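Pledari opens online shop for independent homeware makers

Cotembridge, 2020-07-05

Homeware company Pledari has opened an online shop selling pieces by independent makers, following a trial that began in March. The shop carries tableware, small kitchen goods and soft furnishings, and delivers to addresses across the United Kingdom.

Pledari was set up by Jamie Mottram and Said Younis, who previously sold household goods from a market stall in Cotembridge. The stall will stay open on its usual pitch, and customers who order online can choose to collect from there at no charge.

At launch the shop lists work by 20 makers. Each has a page of their own with a short account of how they work, the materials they use and how long an order is likely to take. Some items are kept in stock and sent out by Pledari. Others are made to order and posted by the maker.

Jamie Mottram, co-founder of Pledari, said: "Most of the people we sell for work on their own or with one other person. They are good at making things and they don't want to spend their evenings answering emails about postage. We take that part on, and they get paid at the end of each month."

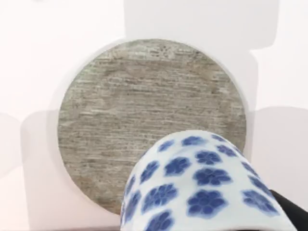

Makers pay no joining fee. Pledari takes a commission on each sale, and the rate is the same for everyone whatever the price of the item. Makers set their own prices and keep the right to sell elsewhere, including through their own websites and at fairs.

Orders are handled through software supplied by Banadport, which also looks after card payments. The system shows makers what has sold and what needs to be posted, and it prints address labels. Customers receive one confirmation for their whole basket, even when the items are coming from different workshops.

Said Younis said: "During the trial we had people ordering a bowl from one maker and a tea towel from another, and then wondering why only one parcel had turned up. We have changed the wording on the order page and in the emails, so it is now clear from the start what is coming and from whom."

The trial also led to changes in packaging. Breakable goods are now packed in moulded paper trays from Zheng, a packaging supplier, in place of the plastic wrap used at first. The trays can go in with household paper recycling. Made-to-order pieces are posted in the same trays, which Pledari sends to makers in batches.

Lorraine Birkett, a potter who took part in the trial, said: "I used to do all my packing on the kitchen floor with whatever boxes I had saved. The trays fit my mugs well and the plates less well – they are sending me a larger size to try."

Standard delivery takes up to 5 working days for stocked items. Returns are accepted on anything that has not been personalised, and refunds are made to the card used for the order.

Pledari plans to add three further ranges later in the year, covering lighting, storage and garden items. Applications from makers in these areas are open now. Applicants should send photographs of finished work, a price list and a note of how many pieces they can produce in a month. Ashley Hebden, who manages the ranges, will reply to every application within three weeks.

Notes to editors

Pledari is based in Cotembridge and is privately owned by its two founders.

Interviews with Jamie Mottram and Said Younis can be arranged on request. Product photographs are available for print and online use and should be credited to Pledari.

Media contact: Bradley Mellor, press office, Pledari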